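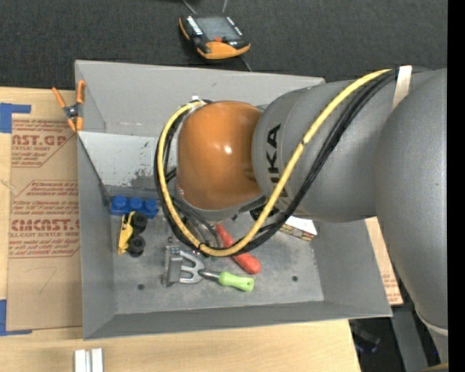
Lutar Shallow Bench Bin

Sheet metal, gray
Supplied by Tivden School and Workshop Equipment

Overview

The Lutar Shallow Bench Bin is an open tray for holding mixed small items on a work surface. It is intended for teaching workshops, repair rooms, assembly benches and sorting areas where hand tools, brackets and other small parts must remain together and within reach. The bin has a flat floor and sloped sides, and it has no lid, dividers or handles.

The sides lean outward from the floor, so that a screwdriver or a flat bracket can be drawn up the slope and picked up at the rim. Light articles, such as plastic building bricks and toy vehicles, may be kept in the same bin as metal tools. Customers who wish to keep the two apart should order a second bin, as inserts are not offered for this model.

Specifications

Material: sheet metal
Color: gray
Length at rim: 830 mm
Width at rim: 589 mm
Floor: flat, with two small screw holes
Sides: sloped
Lid: none
Supplied assembled: yes

Fixing to a bench

The bin may be used free-standing or fastened down. Two small holes in the floor accept wood screws for attachment to a wooden tabletop. Screws are not included. Flat-headed screws of a suitable length for the tabletop should be used, and they should be tightened by hand. Overtightening may draw the floor downward and leave a low spot in which small parts collect.

Where a permanent fixing is not wanted, the rim can be held with ordinary spring clamps. A clamp with covered tips is preferred. The same clamp will hold a sheet of cardboard against the outside of the bin, and customers often place such a sheet beside the bin to protect the table from scratches. Packing cardboard from other deliveries is suitable for this use, whether printed or plain.

Additional holes may be drilled by the customer. Any burrs must be removed before the bin is returned to use. Bins that have been drilled cannot be accepted for exchange.

Suitable contents

The bin is suitable for screwdrivers and similar hand tools, forked and flat metal brackets, plastic bricks, toy vehicles, cards and labels, and other dry items of comparable size. It is not intended for liquids, food, hot items or open blades. Paper cards and labels should be removed before the floor is wiped.

Sharp-tipped tools should be laid flat. In classrooms, the Tivden workshop guide recommends that all screwdrivers in a shared bin be placed with their shafts pointing the same way at the end of each session.

Surface and wear

The floor of the bin will scuff in normal use. Fine scratches and dull patches from metal parts are to be expected and are not treated as a fault. Dust should be cleared with a soft brush, after which the surface may be wiped with a lightly damp cloth and dried. Scouring pads and strong solvents should not be used.

Dents in the floor can usually be ignored. A dent or bend in the rim should be reported, as a bent rim may expose an edge. Bins in this condition should be taken out of use until they have been inspected or replaced.

Related items

Lutar Bench Bin, Deep: the same length and width, with higher sides.
Wumley Spring Clamps: sold in pairs, for holding sheet material to a rim or bench edge.
Chidiac Bench Top: a wooden top to which either Lutar bin may be screwed.

Ordering

The bin is sold singly. Tivden has supplied some 1,673 bins of this pattern to schools, colleges and training workshops, and the dimensions have remained the same throughout. Replacement bins will therefore fit existing screw positions.

Orders should state the product name, the quantity and the delivery address. Institutions ordering on account should also give their account reference. Orders for the deep model placed now will be delivered in October; the shallow model is held in stock.

Returns are accepted for unused bins in their original packing. Damage in transit should be reported on receipt, with the packing retained for inspection.

Contacts

Product questions and fixing advice: Mireille Salameh, Technical Desk
Accounts, orders and returns: Tamer Darwish, Customer Office

Page last revised Aug 30, 2025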